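Robot cell budgeting

From Plikel, the shared automation handbook

Robot cell budgeting is the planning of money, floor space and time for a robot work cell before any equipment is ordered. Covers the arm, the hand or gripper, table, guarding, software, spare parts and training. In small shops it is often done by one person with a spreadsheet.

Scope

Most plans split costs in two: purchase and running. Purchase is the arm, end effector, mounts, controller, delivery. Running is power, service visits, replacement fingertips and the hours of whoever looks after the cell. The second half gets left out a lot. Prapai Thammasiri, in her planning notes for the Rojanasak kitchenware plant, calls it "the drawer nobody opens till March."

Simulation before purchase

Many buyers now model the task first. Reach, table height, grasp points, clearance around handles and rims. A simulated cell costs mostly staff time, and a wrong arm can be swapped out in an afternoon. Typical trial tasks are plain household ones, such as lifting a lid or moving a pot, as they show quickly if a cheap two-finger gripper will do or if a multi-finger hand has to go in the budget. 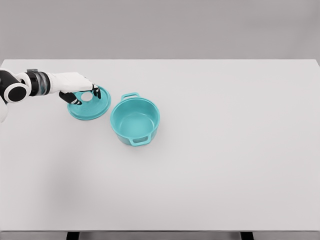
Hands are priced separately from arms in most quotes, and the gap between types is wide. Buyers should ask for the hand, cables, wrist adapter and software license as seperate lines. Payload too: the weight of the hand comes off what the arm can lift.

Simulation has limits. Friction, cable drag and worn parts are hard to model well, so plans normaly keep money back for a physical trial.

Example: Jondville

The Jondville packing site planned 2 cells. Simulation phase, 9 weeks. Floor area set aside, 196 square feet, later found tight once guarding was drawn in. Supplier was Grakley, which quoted on a test batch of around 100 parts. Gintarė Dzene, who wrote the plan, put spare fingers and a second wrist adapter in the first order. Second cell put off to the next budget year.

Common omissions

Floor anchoring and electrical work
Risk assessment
Storage for spare hands
Operator training, incl. night shift
Import fees on replacement parts
Removal of the old equipment

See also

End effector selection
Lease or buy
Cell layout

Page last edited 8 May 2026. Running costs section needs sources.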